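Zolteck two-finger gripper kit, built on the bench at Nenville

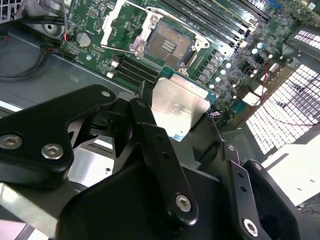
Öberg at the next bench reckoned I'd want softer fingertips before going near a socket, and that the £160 was better spent on a decent vice.

I half agree. The linkage is stiff and the hex screws are good ones, but the manual skips the wiring and I lost 14 evenings to it. "Ready for fine work", says the box. Holding a processor is one thing; I wouldn't trust it over bare pins on a board I'd paid for. Three stars, grudgingly.

Comments

tevdale_bench: Mine slipped after almost 100 grips. Check the left link.

mossop: Does it do RAM?

Last updated: July
Contact | Back to top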